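Une journée chez Totitz, l'usine à vinyles qui ouvre ses portes en décembre

J'avais vu passer l'annonce sur une liste de diffusion d'amateurs de shoegaze et je m'étais dit : allez, pour une fois que ça tombe pendant mes congés. Totitz presse des disques pour une bonne partie des petits labels que j'achète depuis des années, et je n'avais jamais mis les pieds dans une usine de pressage. J'en suis sorti avec les oreilles qui bourdonnent, de la poudre de PVC sur les chaussures et deux 45 tours sous le bras.

On était attendus à 9 h dans l'ancienne filature, côté canal. Petit groupe, café très fort, bouchons d'oreilles distribués à l'entrée. C'est Tülin Kaplan qui menait la visite, et elle connaît chaque machine par son caractère. La Hesurora, par exemple, la plus vieille presse de l'atelier, n'aime pas démarrer le matin et fait des merveilles à partir de 11 h. La Vonthorpe, à côté, est automatique et beaucoup plus docile, mais Tülin lui trouve « moins de conversation ».

On commence par la galvanoplastie, dans une salle qui sent le métal et le produit de piscine. La laque gravée y reçoit sa couche d'argent, puis passe au bain de nickel. On en tire un père, puis une mère, puis les matrices qui iront dans la presse (j'avais lu ça vingt fois sans rien comprendre, il a fallu que je voie quelqu'un décoller un disque de nickel à la main, du bout des ongles, pour que ça rentre). Le petit bruit que ça fait quand les deux faces se séparent ! Je l'aurais volontiers samplé.

Ensuite, les presses. La galette de PVC chaude sort de l'extrudeuse, grosse comme un palet de hockey, on pose les deux étiquettes, la presse se ferme, et quand elle se rouvre il y a un disque avec une collerette de plastique tout autour, qu'un couteau vient rogner. Le jour de notre passage, ils tiraient le deuxième album de Matheson, un trio de guitares très lentes que j'avais vu en première partie il y a deux hivers. 1107 exemplaires en tout, dont 142 en vinyle marbré pour les précommandes. Les marbrés, c'est la loterie : on jette une poignée de granulés d'une autre couleur dans la galette et on découvre le résultat à l'ouverture. On nous a laissés jeter la poignée chacun notre tour. Mon exemplaire est quelque part dans le lot et je ne saurai jamais qui l'a acheté, ça me plaît beaucoup.
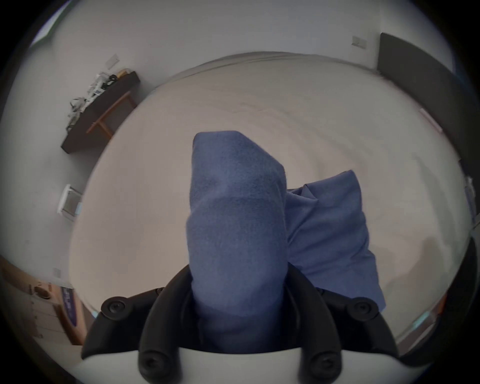
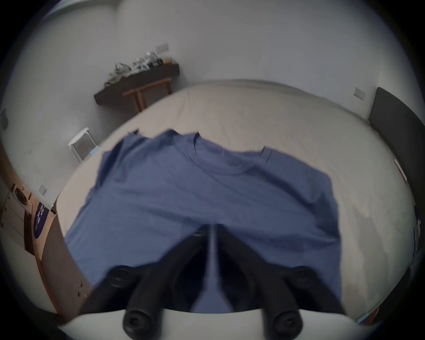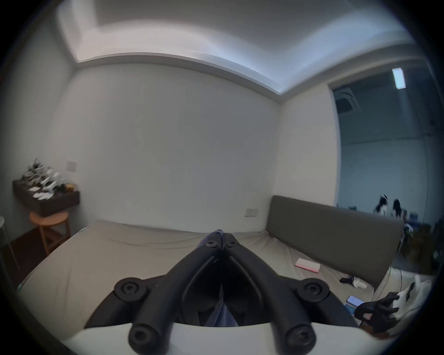 Valdis Liepiņa trouve de son côté qu'on parle toujours trop de la presse et jamais assez de la gravure, et que neuf fois sur dix un disque qui sonne mal sonnait déjà mal sur la laque. Il a défendu son idée pendant tout le déjeuner, entre la soupe et le fromage, avec des histoires de sibilantes et de basses en opposition de phase. Je n'ai pas tout suivi. J'ai quand même retenu qu'il ne faut pas mettre son morceau le plus bruyant à la fin d'une face, près du centre, là où le sillon défile le plus lentement. Je vais réécouter la moitié de ma discothèque avec cette idée en tête.

L'après-midi, cabine d'écoute. Quatre fauteuils dépareillés, une platine boulonnée à un bloc de béton et des enceintes que je n'ose même pas chiffrer. On y contrôle les premiers exemplaires de chaque série avant de lancer le reste. On nous a fait entendre la même chanson de Matheson sur deux pressages de test, le premier refusé pour un clic à chaque tour, vers la fin du deuxième couplet. Il m'a fallu trois passages pour l'entendre. Ensuite, impossible de ne plus entendre que ça.

Dernier arrêt au stock, où les disques refroidissent à plat avant d'être mis en pochette. Almanachs de labels au mur, piles de cartons, une étagère de ratés magnifiques : étiquettes à l'envers, face B sur les deux côtés, un disque ondulé comme une chips. J'aurais tout emporté. On pouvait acheter des fins de série à la sortie, j'ai pris un single de dub nordique dont je ne sais rien et un split sans pochette.

Côté pratique : la visite dure la journée, elle est en anglais avec un peu de français quand Tülin est de bonne humeur, il faut des chaussures fermées et l'inscription se fait par mail.

Commentaires

Eilidh Crichton
Merci pour le récit ! Est-ce qu'ils pressent encore des 10 pouces ? On m'a dit que les moules avaient été vendus.

Prasanna Weerasinghe
@Eilidh oui, mais seulement sur la Hesurora, et il faut être patient. On a attendu notre EP tout un printemps. Le son valait le coup.

Raghda Obeidat
J'ai précommandé un marbré de Matheson, le numéro 2233 de commande, je le prends comme un signe. Si le mien est moche je saurai à qui écrire.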